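Speaker notes - regional business breakfast
Talk: When the chairman changes, what happens to the shop floor?
August 30, 2020

Opening

Good morning, everyone, and thank you for having me. Let people settle, let the coffee go round. Say something kind about the breakfast.

I want to talk about a change at the top of a company, and what it looks like from further down. I spent a good part of my working life in the accounts office at Hurkley, the homeware chain, and I was there when Peñalver bought its stake and put its own man in the chair. I remember reading the notice by the kettle and wondering, as I think we all did, whether I ought to be pleased or frightened. (Pause here. People usually laugh, and if they don't, carry on regardless.)

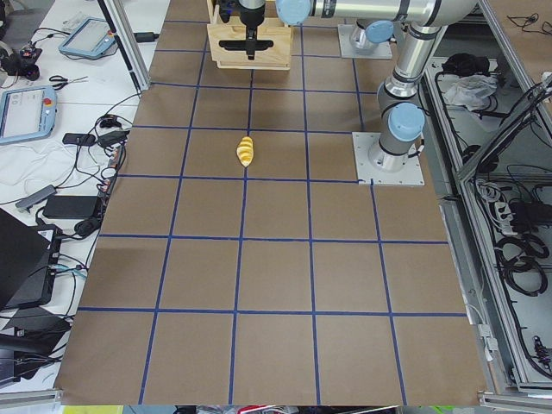
Who owned what

Go slowly, as the names do get muddled. Hurkley was the shops. Gunum was the family firm that had held most of the shares from the start. Peñalver was the outside investor, and Cerkeck was the supplier that was owed rather a lot of money and was being very patient about it.

Peñalver did not buy Gunum out. It put new money into Hurkley in return for new shares, and that left the family with a smaller slice of a company that could at last pay its bills. Explain dilution with the cake, but keep it short this time - last time I got lost in the icing.

Hurkley had 4,000 staff then. For most of them the first sign of any change was a letter in with the payslip, two paragraphs long, and I do think it could have been a warmer one.

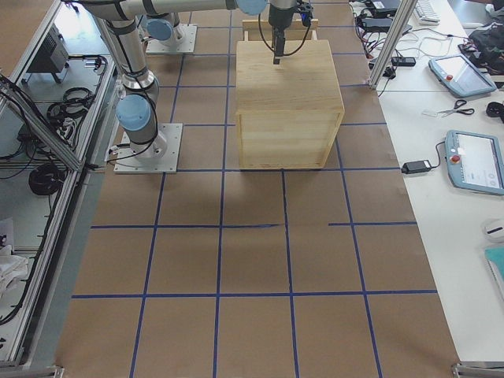 Robot arm at the wooden box, blue-taped work surface.

The first 2 months

The new chairman asked for the cash figures every morning. We had been used to doing them monthly, so you can imagine the groaning in our office, mine included. But within a few weeks we knew things about our own company that we really should have known for years, such as which stores were paying their rent late as a matter of habit, and how much stock was sitting in the back rooms from the Christmas before last.

Then he rang Cerkeck himself. I wasn't on the call, so be careful not to tell it as if I was. What I did see was the new payment terms, which came through to us the following week: the old debt spread over 5 years, and new deliveries paid for on arrival. It was dearer for us in the short run, and a great relief all the same.
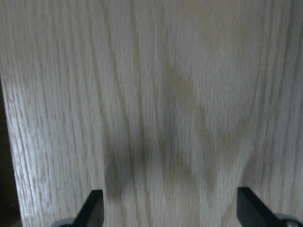

And I should say that relief is worth something on a balance sheet, even if there's no line for it. Suppliers talk to one another. Once Cerkeck was content, the smaller ones stopped ringing us quite so often, and our purchase ledger team could get through a morning's work without an apology to anybody.

The harder part

Don't rush this bit. In October the company closed its weakest stores, and 600 people lost their jobs. Some were friends of mine. I have gone back and forth over whether it could have been done more gently, and I still think the notice period was too short and the store managers were told far too late.

If there is a question about redundancy terms, say plainly that I only saw the totals. 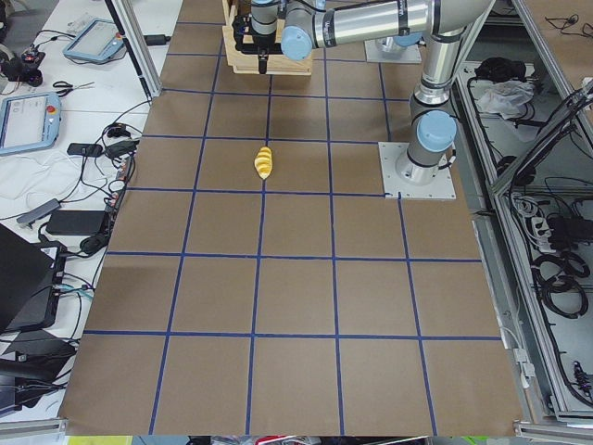
Gridded paper, small yellow object and robot arm.

What I'd ask, if it were your company

Ask whether the new money is going into the business or into somebody's pocket on the way out. Ask how long the investor means to stay, and get the answer in writing if you can. Find out who will be speaking to your suppliers, and do please make sure it's somebody they like.

For the family owners in the room: talk to one another before you talk to the investor. Gunum had cousins who heard about the deal from the newspaper, and I gather it made for a very frosty summer.

Questions

Leave a good quarter of an hour. Likely ones are the share price (I don't give tips), whether the family still has a seat on the board (yes, one), and whether I would have done the deal myself. To that last one I say yes, on the whole, but with a better letter.

Thank the hosts, and remember to hand back the clicker.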